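Norkum Soft Coat, Orange (No. 3236), 238 ml can

Reviewed December 2019

Norkum Soft Coat is a brush-on or dip-on finish that dries to a matte, grippy skin. It is sold for tool handles, knobs, drawer pulls and similar small parts. I bought the orange from Mirkcombe, the hardware store near me, which also stocks the black and the gray. I have used most of one can.

The can is small and the lid is a plain press-fit. Wipe the rim before you close it. I didn't the first time and had to cut the lid free with a knife. The coating is thick when you open it, about like yogurt, and it needs a slow stir all the way to the bottom. Shaking puts bubbles in it.

I put three coats on most parts. The first one looks bad. It is streaky and the old color comes through. The second covers, and the third evens out the sheen. The label says four hours between coats, and that was enough in my basement, which stays above 50 degrees in winter. On wide, tapered shapes the coating wants to run toward the low end, so I turn the part over after each coat.

The color is a strong safety orange, warmer in shade and more yellow where light hits it from the side. There is very little shine. Dust and lint are the main complaint. The surface holds on to any stray fiber, and one that lands in a wet coat stays there unless you pick it out with tweezers right away.
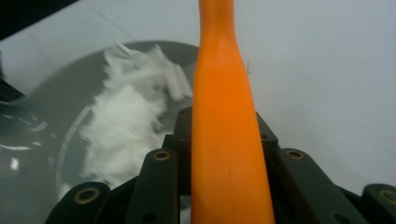 Does it need a primer on bare metal?

The label says no, and it held on clean steel without one. On chrome it peeled at the edge within a week, and scuffing with sandpaper first fixed that.

I compared it with Hulovano Grip, which I used for years. Hulovano dries faster and costs less, but it goes on thinner and my old handles turned sticky after two summers. I can't say yet how Norkum will do over that kind of time. So far it isn't tacky, and soap and water take off ordinary dirt. Grease leaves a faint dark spot.

The smell is strong for the first day. I kept a window open and left the parts down there overnight. Brushes do not clean up well, so use cheap ones.

Good: even color, comfortable surface, thick enough to hide small dents.
Bad: lint, the lid, slow to build up.

I plan to buy a can of the gray in January for the garden tools. Four out of five.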